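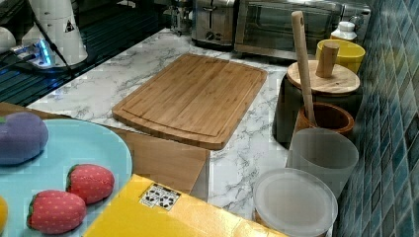
HOME & MONEY / THREAD

Faizal Lau
5/23/24

1/ I have been renting out the downstairs apartment for long enough to have opinions about listings, so here is a thread about writing one. It's long. Get a snack.

2/ My first listing said "charming one bedroom, must see." I thought this was pretty good. It got two replies. One was from a man asking if I also sold tires.

3/ Things "charming" has meant in apartments I personally lived in: a shower in the kitchen, a door that opened onto another door, a landlord named on the lease only as "the Estate."

4/ So people see the word and start looking for what's wrong. Just say what you've got. The bedroom fits a queen bed and one nightstand. If you sleep with somebody who reads, work that out between you.

5/ Put the rent in the first line. I know there's a school of thought that says get them interested first. I went to that school. I spent a whole January answering "how much" from people who were about to say "oh."

6/ Same with the deposit, the pet fee, the parking fee and whatever else you were hoping to bring up while they were admiring the closet.

7/ My deposit is $2,000. It is in the listing, as a number, with a dollar sign. I used to write "standard deposit." A guy asked me standard where. I still don't have a good answer.

8/ Square footage. Mine was 981 on the paperwork when I bought the place. I measured it myself with a tape and got less, and then measured again and got less than that, so I quit while there was still an apartment.

9/ Now I give the size of each room instead. Folks with couches like this. People with couches are the most serious renters there are.

10/ Location. Do not write "minutes from downtown." Everything is minutes from downtown. Kansas is minutes from downtown.

11/ I say we're on the Ositz side of the tracks, four blocks up from Mokoena Park, and the freight goes by at night. Somebody moved in once without knowing about the freight. We had a talk about it at 3 a.m., him in a robe, me also in a robe.

12/ I tried paying for help. There's a listing service called Vulason that rewrites your ad for you. Mine came back with "sun-drenched sanctuary." It's a basement with good windows. On a nice day it gets splashed.

13/ They also sent me a report saying the ad had 3,092 views. Great. Of those, the ones who wrote to me could have shared a cab.

14/ I took their version down and wrote: "Garden level, three windows facing east, bright until lunch." Got a tenant out of that one. She works nights and couldn't have cared less about the windows, but still.

15/ Kitchens. Everybody wants to know about the kitchen, including people who will store sweaters in the oven. Say gas or electric. Say if the fridge is full size. Say if there's a dishwasher, and if there's a hole where a dishwasher was, say that too.

16/ Do not say "chef's kitchen." A chef has never asked me about it. Plenty of people have asked where the outlets are.

17/ If it's furnished, be clear about which things stay. "Fully furnished" started the longest email exchange of my life, and it was over a colander. 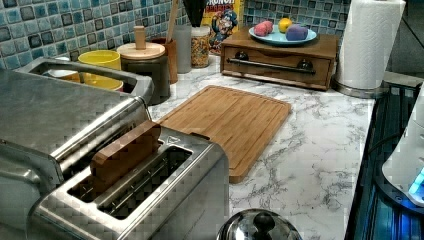

18/ ON SHOWINGS

Set two windows a week and stick to them. If you say "anytime works for me," you'll be showing the place during dinner to someone who is "just starting to look" for next year.

19/ I once had 27 people sign up for a single afternoon. I ordered extra lemonade. Five came. I drank lemonade until the following weekend and have not really gone back to it.

20/ Confirm the same morning by text. Short one. "Still good for 2:00?" The ones who don't answer weren't coming, and you can go ahead and mow.

21/ Let people look by themselves for a few minutes. I used to follow along behind, saying "and this is the bathroom" to adults who were standing in a bathroom.

22/ They will turn on every faucet. Let them. They will open the closet and then look disappointed in a general way. That's just closets.

23/ When they ask about the neighbors, tell the truth. My neighbor on the left plays the accordion. He's gotten better. I say both of those things, in that order.

24/ When they ask about the heat, don't say "oh, it stays plenty warm." Tell them who pays for it and dig up last winter's bills. I keep mine in a folder. A woman looked through that folder and signed the same day, and I've never felt so handsome.

25/ Screening. Decide what you need before you talk to anybody, write it down, and ask every single person for the same stuff. Look up the fair housing rules where you live. They're not that long and they're a lot shorter than court.

26/ Call the previous landlord, not only the current one. The current one may have reasons to be generous. Ask me about the glowing letter I got for a guy with a drum kit.

27/ Answer everyone, even the no's. One line is plenty: "Thanks for coming by, we've rented it." I have waited by the phone for apartments. Takes a minute and it makes you a person.

28/ Take the ad down the day it's rented. Mine stayed up on one site for so long that a man came by asking to see it and the tenant gave him the tour. She did a better job than I do. She showed him where the outlets were.

29/ People keep asking what my listing says now, so fine:

"One bedroom, garden level, Kimedholm Street. Rent and deposit up top, you just read them. Queen bed fits. Gas stove, full-size fridge, no dishwasher. Bright until lunch. Freight train at night. Accordion next door, improving. One cat OK."

30/ Last time it ran for three days. I had to turn away a second accordion.

31/ Somebody in the replies wants to know what happened with the colander. It was his. I'd been using it for a month. We've moved past it.

32/ Next thread is going to be leases, once I finish rereading mine. There's a paragraph in there about livestock and I'd like to know who put it in.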